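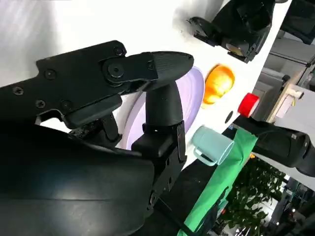

Getting the tea stains out of mugs (and keeping them out a bit longer)

Filed under: Kitchen, Cleaning, Everyday Fixes

Reading time: 7 minutes

We drink an awful lot of tea in this house, and if you do too you'll know the brown ring I mean. It creeps up on you. One week the mug looks perfectly respectable and the next you hand it to a visitor, catch sight of the inside as they tip it, and want to crawl under the sofa. I've tried most of the old remedies over the years, some from my mother, some from the backs of packets, and a few from the ladies on the Iltville market who have an opinion on everything (and are usually right, I'm sorry to say).

Before you start, have a look at what the mug is made of. Glazed china and stoneware will put up with nearly anything you throw at them. Plastic is softer and scratches easily, and once it's scratched the tea has somewhere to settle and you'll be scrubbing it for evermore. Enamel sits somewhere in the middle, and anything with a gold rim wants treating like your grandmother's best, so wash it by hand and leave the scourers in the drawer.

Bicarbonate of soda, the everyday method

Put a heaped teaspoon of bicarb in the damp mug and add just enough water to make a paste, about as thick as toothpaste. Rub it round with a soft cloth or your fingertips, paying attention to the bit just under the rim and the corner where the side meets the bottom. Most rings come away in a minute or so. Rinse it well, then rinse it again, as bicarb leaves a chalky taste that will quite spoil your next cup.

If the stain is an old one, leave the paste sitting for half an hour while you get on with something else. I generally do mine while the potatoes are on.

The overnight soak

For a whole shelf of sorry-looking mugs I fill the washing-up bowl with warm water, nothing hotter than 65 degrees or you'll have your hand out again very quickly, and stir in 2 tablespoons of soda crystals. In go the mugs, right under, so no rim is poking out, and there they stay until morning. Wear gloves for this one! Soda crystals are hard on the skin, and they're no friend to aluminium either, so keep the old camping pots well away.

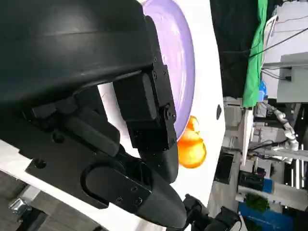
White vinegar, for hard water

If you live where the kettle furs up, half of what you think is tea stain may well be limescale with tea sitting on top of it. Bicarb won't shift that. Warm 200 ml of white vinegar, pour it into the mug and let it stand for twenty minutes. You'll want a window open. Afterwards wash as usual, and give it a sniff before you put it away.

Please don't go mixing vinegar with anything that has bleach in it. I know it says so on the bottle, but it bears repeating.

What about plastic mugs?

These are the ones people write to me about most, usually after a summer of camping or picnics. Use the bicarb paste, but make it wetter and go gently with a cloth. If there's a smell as well as a stain, fill the mug with warm water and a slice of lemon and leave it on the side for the afternoon. Never put a lid or a saucer over it while it dries. A plastic mug shut away damp will smell of cupboard by the time you next want it.

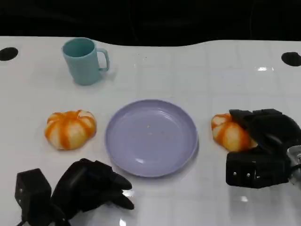 Plastic mugs are best left out to air before they go back in the cupboard.

I used to stack ours inside one another to save room and wondered why they were always stuck together and faintly musty. Now they stand in a row on a bit of old shelf liner, and they take up more space than I'd like, but they do stay fresh.

Keeping the ring from coming back

Rinse the mug as soon as you've finished. That's really most of it. Even a quick swirl under the cold tap makes a difference, whereas half an inch of tea left by the armchair until bedtime will mark even a good glaze. Milk in your tea seems to slow the staining a little, and I find strong breakfast blends are far worse than the paler sorts. Change your dishcloth often, too, as a greasy one only leaves a film behind.

Teapots can be done in just the same way, though you'll need a bottle brush for the spout.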